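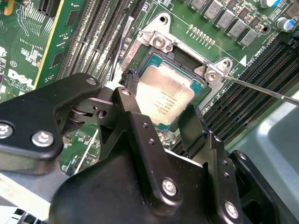
Gomham's computer reuse scheme has had its best spring yet, and there's plenty more still to come through the door. The Rimora workshop on the old dairy site has sent out 122 refurbished desktops to homes and schools in the area, with another 42 promised before the end of April.

The machines are mostly office towers handed over by local employers when they upgrade. The biggest batch came from Okabe, the packaging firm on the ring road, which cleared two floors in one go and filled the workshop's corridor for a week. Since it opened, Rimora has taken in 1396 computers of all ages and conditions, and Chiyo Noguchi, who runs the bench side of things, is delighted with how many turn out to be worth saving.

"People think an old desktop is finished because it's slow," she said. "Very often it wants more memory, a new drive and a good clean, and then it's a lovely machine again! The processor is nearly always fine. We take it out, clean off the old paste, put it back and do the screws up evenly, and that's the bit everyone is scared of the first time."

Each tower is laid on its side with the panel off, so that everything inside can be reached from above. Drives are wiped or swapped first. After that come the memory, the graphics card if there is one, and the processor socket, and then the whole thing is left running overnight before it gets a sticker and a place on the shelf. 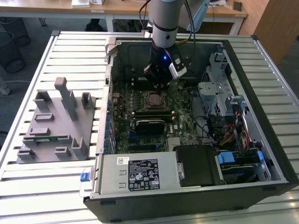
Dell desktops are a favourite on the bench, according to Kheri Chege, who joined in the autumn and has become the person everyone asks about power supplies. He likes a case where you can get at the drives without a fight. "Some of the others, you lose half the skin off your knuckles," he said.

Anything that can't be mended is stripped for parts. Memory and processors are sorted into labelled drawers, and boards that are really past it go off for metal recovery.

The next open evening is on Wednesday at 6.30pm. Visitors can have a go at changing a processor on a practice board, with Eugénie Collet on hand to help, and there'll be a table for anyone who wants to bring in a laptop or tower for a quick look. Nistness Primary, which has just had a whole classroom kitted out, is bringing a group of Year 6 pupils along.

Donations of desktops less than ten years old are very welcome, with or without a hard drive. Monitors are not needed at the moment, but the workshop would love more keyboards, particularly ones with all their keys.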